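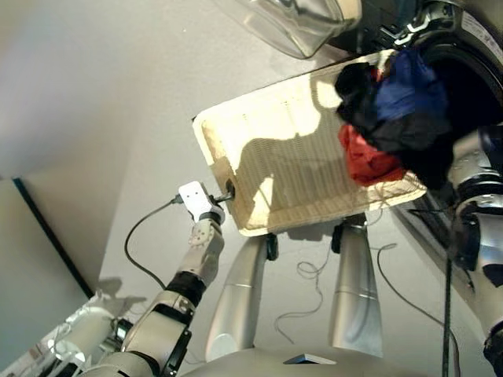 Neema Simiyu asked at the first review why we were studying the holder at all when the clothes are what get damaged, and said that a plastic tub would settle the matter in an afternoon. The question changed the plan. The first proposal treated snagging as a property of the fabric. The version reported here treats it as a property of the contact between a fabric and the woven surface it is set down on, and a smooth plastic tub was added as a control.

1. Purpose

Clothes that have been worn once are often left on something woven before they are washed or put away: an open basket, the seat of a chair, a low hamper. The weave lets air through. It also has ridges, strand ends and a rim, and each of these can catch a loop of yarn. The project set out to find where on a woven surface snags occur, which garments are most affected, and whether the way a garment is set down makes a difference.

2. Materials

Woven holder, cream, with parallel ribs on the inner surface. Bought secondhand, maker unknown.
Woven hamper, Coseo, medium size, bought new.
Plastic tub, smooth walls, used as the control.
Garments in dark blue, black and red, taken from our own laundry and sorted into 4 groups: fine knit, heavy knit, plain woven cotton, and synthetic.
Washing powder, Gellow, unscented, same dose for every load.

All work was done in the shared apartment at Sunolero. The holders stayed in the same positions for the whole log. Dark garments were preferred because pale fibers left by the weave show up on them under a desk lamp.

3. Procedure

3.1 Inspect the garment on both sides. Mark any existing pulled thread with a stitch of white cotton.

3.2 Set the garment down in one of two ways. "Dropped" means released from waist height without arranging it. "Placed" means lowered until it rests on the surface, then let go.

3.3 Leave it overnight.

3.4 Lift it straight up from the center of the heap. Do not drag it over the rim.

3.5 Inspect again and record each new pulled thread, its length, and the part of the holder it was touching.

3.6 Wash, dry flat, and return the garment to the pool.

The log ran for 31 days and covers 203 placements. A garment that went through twice was entered twice.

4. Results

New pulled threads were found after 18 placements. Most were in the fine knit group. Plain woven cotton produced none. The plastic tub produced one, which we attribute to a zipper on a neighboring garment.

The position of the snags was less expected. The inner surface, where the weight of the heap rests, accounted for few of them. The larger share came from the rim or front edge, where part of a garment hangs over and its own weight pulls the knit across the strands. Sleeves and hem corners were the usual parts involved.

Dropped garments snagged more often than placed ones, but they also hung over the edge more often, and the log does not separate the two effects. A second log would need to record overhang as its own column.

A dark blue knit bunched on the weave, with one corner down over the front edge, is typical of the arrangement entered as "overhang, front." 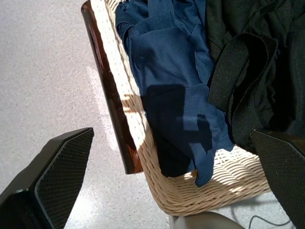 5. Secondary observations

5.1 Light. Both woven holders stood in direct sun for part of the day. No fading was measured, and the period was too short to expect any.

5.2 Loose threads. Threads hanging from a heap were at first entered as snags. Several were old seam ends. Step 3.1 was tightened after the first week and the early entries were checked again against the white stitches.

5.3 Lining. Pavliuk cotton liner cloth was tried in the Coseo hamper for the last few days only. The entries are listed in the appendix and left out of the totals.

6. Further work

Repeat the log in January with the liner in both woven holders, folded over the rim and clipped. Record overhang in centimeters. Use one fine knit garment type throughout, bought as a batch, so that yarn age is the same for each entry.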